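Evaluating a Shelf-Tending Robot Service
Session 5 handout
Instructor: Mabli Prothero
November 2023

Welcome back, everybody, and thank you for the lively discussion last time – I had to go home and rewrite half of tonight's notes because of it, so if anything reads as though it was typed at the kitchen table, it was.

Tonight we look at Pimidholm, the shelf-tending service sold by Bautista, and we treat it the way a store manager in Temstead or Gindthorpe would have to treat it: as something with a price, a contract and a list of promises. You have the brochure in your packet. Please read it with a pencil in your hand. The service comes as an arm, a gripper, the control software and a support plan, and the basic package is offered at $987 a month. The package with evening support is $996, and I'd like you to think about why the two are so close together before you decide which one you would sign for.
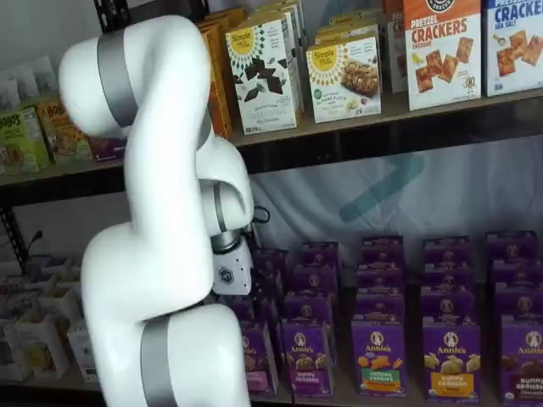 Start with reach, which is where most buyers start too. The brochure gives a single number for it, and a single number is a friendly thing to have, but a shelf has depth and a board overhead, and an arm has elbows that need somewhere to go. Ask the seller what the arm can get to in the back row of a lower shelf with the upper board left in place. If they offer to take the board out for the demonstration, say thank you and ask to see it with the board in.

Then there is packaging. Light cardboard boxes are a fair test, I think, and a harder one than they look! They sit shoulder to shoulder, the printing is much the same from one flavor to the next, and the gripper has very little room to get its fingers in. Write down which packages you tried and how tightly they were set.

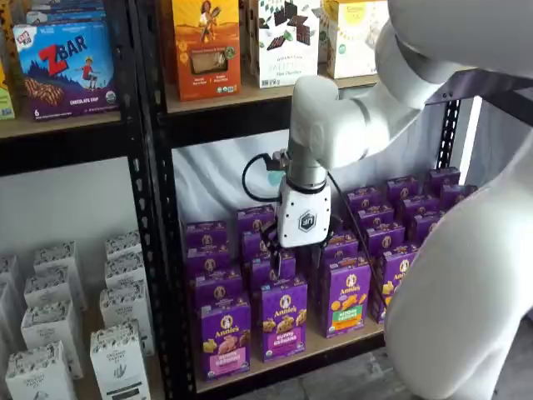
Figure 2. Gripper fingers pointing down among tightly packed cracker boxes, lower shelf.

Cables deserve a paragraph of their own (those of you who took my July course will be smiling by now). Look at where the cable leaves the wrist, how much slack it has, and whether it could catch on a box or a post when the arm turns. Ask who replaces it and how long the store waits. In the Bautista contract this comes under "wear items," on page 10, and wear items are billed separately.

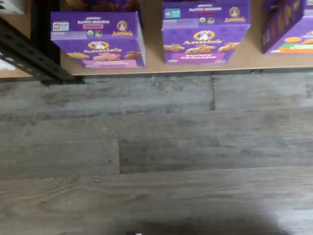

The front edge of the shelf is the other place to spend your time. A box that sits a little crooked there may be perfectly fine for a shopper and still a puzzle for the software, so your trial plan should say what counts as an acceptable position and who decides. Agree on it in writing before the trial begins. And do include a drop onto the floor in your plan – what the arm does next, whether it stops or carries on, and who gets the message.

For next week

Read the service terms through to the end of the support section. Draft a one-page trial plan for a single bay, with the packages you would use and the questions you would put to the seller. Bring two copies, one for me and one to swap with a neighbor.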